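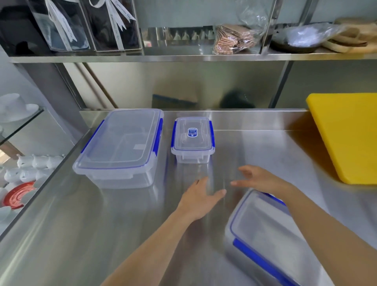

The Soup Run

I got the job at Kerness because my aunt told them I could cook, and my aunt is a liar, bless her. It was a bakery in front and a kitchen out the back, and in December they did soup for the whole street, 146 serves a day, pumpkin mostly. I'd never made soup that didn't start with a tin.

The owner put me on onions (fair enough!) and I cried so hard the first morning that the delivery bloke asked if there'd been a death. I said yes, sort of, and he gave me a mandarin. I still feel bad about that mandarin.

By the second week I'd been trusted with the leftovers. You let them cool, you boxed them up, and at 4 you drove them down to the ferry, the Josine, where the crew ate whatever we had and sent the boxes back more or less clean. I loved that drive. The van smelled of nutmeg and the harbour was always some new grey colour. 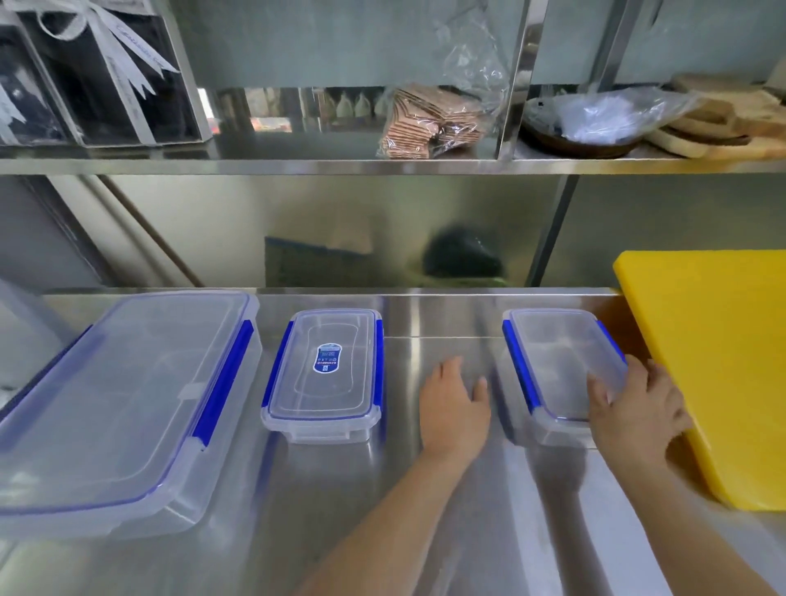 Then one arvo I got to the wharf and the Josine had gone. She'd left early on account of the wind, and there I was with a van full of pumpkin soup and nowhere to take it. I sat on the bonnet and had a think, and then I had some soup. It was good, too, and my onions were in it.

An old woman came along with a dog and asked what I was selling. I said nothing, have some. She went off and came back with her neighbours, and they brought mugs, and somebody had a loaf. We'd got through the lot before the streetlights came on.

I told the owner the crew said thanks. She looked at the empties, then at the dog hair all over my jumper, and told me to pack extra tomorrow.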